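The Bathroom Shelf Sort: White Bottles, Red Labels, One Big Table

Gallery by Yutong Luo
Posted Jan 13, 2018

I love a good shelf sort, and this one was a treat. The idea was simple: take the kind of things that pile up in a bathroom cabinet (tubes, pumps, sprays, the lotion you forgot you owned) and get them all out on a big white table where you can see what you have. I had been promising myself a session like this since May, when a cabinet shelf in my own apartment gave way under the weight of more than 20 half-used bottles. What a mess that was!

The rule for the day was white packaging only. It sounds fussy, but it's such good practice, because white bottles all look alike from the back and you have to learn to go by shape, cap and label. By the end I could have told you a pump from a squeeze tube with my eyes shut. Captions are short, so have a browse and take whatever is useful for your own shelves.

Standing room
Tubes that can stand on their caps should stand on their caps. It saves so much space, and whatever is left inside slides down to where you want it. Pump bottles go beside them, and a bit of red on a collar or a label is a lovely thing to sort by when everything else is white. 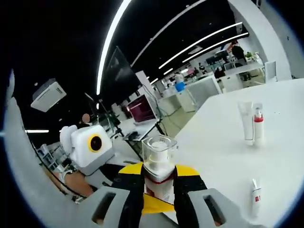

Should tall bottles go at the back or the front?
Put them at the back, with the shortest tubes in front, so every label can be read without moving anything.

I do break that rule for the one thing I use every morning, which gets the front corner whatever its height. At home that's a hand cream from Lamia, and it has lived in the same spot for so long that there's a ring on the shelf under it.

Lying down
Some shapes are happier on their sides – I came around to this slowly! A shallow drawer is perfect for them. Mine is a Clesthorpe insert I picked up secondhand, with 14 narrow slots, and a slim can or bottle drops right in with the label facing up. If you don't have a divided drawer, a folded hand towel down each side will stop the rolling just as well.

Sprays deserve a second look before they go away. Check that the cap is on firmly and read the back of the can for how it wants to be stored, then group it with whatever you use it alongside.
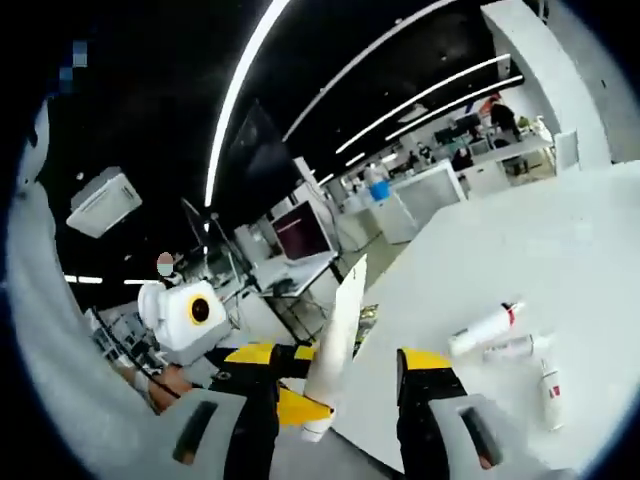
After that come the odd shapes, the slanted and tapered ones that won't line up with anything. I used to leave these until last and then shove them in wherever there was a gap. Now they get a small open bin of their own, and I use the plain Zernley ones that are 22 centimeters long. They fit two across on my shelf with a finger's width to spare, which pleases me more than it should.

Coming up next
The linen closet! I have a stack of Etim baskets waiting by the door and a very wobbly pile of pillowcases to go in them. If you've found a way to keep fitted sheets flat, please leave it in the comments – I'll try every one of them.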